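Guide de mise en service Lekix — Section 3 : bonnes pratiques en simulation
2025-02-19
Par Anong Onsri

Vous avez installé Lekix et la cellule virtuelle s'ouvre sans message d'erreur ? Parfait, on passe à la partie que je préfère ! Les règles qui suivent s'appliquent à tous les postes de l'atelier de Nistmont, et elles valent aussi pour les essais courts. Une simulation bien tenue, c'est un vrai plaisir à relire trois mois plus tard.

3.1 Avant le premier essai

1. Créez un dossier par tâche et donnez-lui le nom du scénario Coto correspondant.
2. Notez la version du modèle de pince dans la fiche d'essai.
3. Chargez le plan de travail, puis figez sa texture et l'éclairage pour toute la série.
4. Ouvrez la vue de la pince et vérifiez que les deux doigts apparaissent dans les coins inférieurs.
5. Lancez 3 cycles à vide en gardant le curseur sur « Arrêt ».

Remarque : un reflet clair sur le plateau n'empêche pas de valider la vue, tant que les doigts restent lisibles. Inscrivez-le quand même dans la fiche !
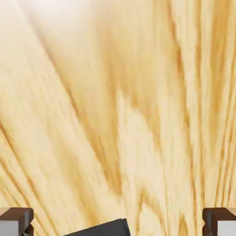 3.2 Pendant la série

6. Limitez la vitesse d'approche à 300 mm/s. Prasert Tanasarn a testé des valeurs plus élevées en novembre, et les trajectoires devenaient franchement difficiles à comparer.
7. Gardez le même point de départ pour les 32 essais d'un lot.
8. Si un objet sort du champ, laissez l'essai aller à son terme et marquez-le « incomplet ». On ne supprime rien — un essai raté apprend souvent plus qu'un essai propre, et j'adore les passer en revue en équipe.
9. Toute modification de l'éclairage ou de la texture ouvre un nouveau lot.

ATTENTION : ne transférez jamais une trajectoire vers un bras réel depuis cette section. Le transfert exige l'analyse des risques de la cellule, un essai à vitesse réduite et la signature du responsable du poste. Un résultat obtenu en simulation ne remplace aucune de ces étapes.

3.3 Clôture et archivage

10. Exportez le journal complet, essais incomplets compris.
11. Faites relire la fiche par une personne qui n'a pas lancé la série.
12. Déposez le tout sur le serveur Alemneh. Un lot pèse environ 1000 Mo, prévoyez donc la place avant de lancer l'export.

Remarque : si la relecture fait apparaître un écart entre la fiche et le journal, c'est le journal qui fait foi. Corrigez la fiche, datez la correction et gardez l'ancienne version dans le même dossier.

Le réglage de la force de serrage est traité à la section 4.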